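Home | Rentals | Rates | FAQ | Contact

Wevano Kitchen and Table Rentals: Frequently Asked Questions
June 16, 2024
By Abilio Paredes

What do you rent?
Everyday dishes, mugs, flatware, mixing bowls and folding tables. We do not rent linens, tents or grills. Baloch, two doors down from our Grilter Street shop, handles linens.

Is there a minimum order?
Yes, 12 place settings. Tables can be rented one at a time.

What is the largest order you can fill?
We stock 400 place settings. Orders that size need to be booked by March for summer dates.

How long is a rental period?
Three days, counting the day of pickup. Each extra day is charged at one third of the original rate.

Do you deliver?
We deliver within 13 miles of the shop for a flat fee of $74, which covers drop-off and pickup. Outside that area, you will need to collect the order yourself. Flallell residents should use the rear gate code in their confirmation email.

Can I mix colors?
Yes. List the colors you want in the notes field. If one runs short we will call before substituting.
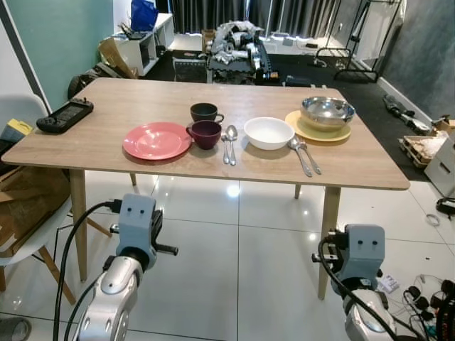
Do I have to wash the dishes before I return them?
Scrape and rinse them, then put them back in the crates they came in. We run everything through our own washer. Crates returned with food left on the dishes are charged a cleaning fee.

What if something breaks?
Tell us at return. You pay the replacement price listed on your contract, and the deposit is refunded minus that amount within five business days.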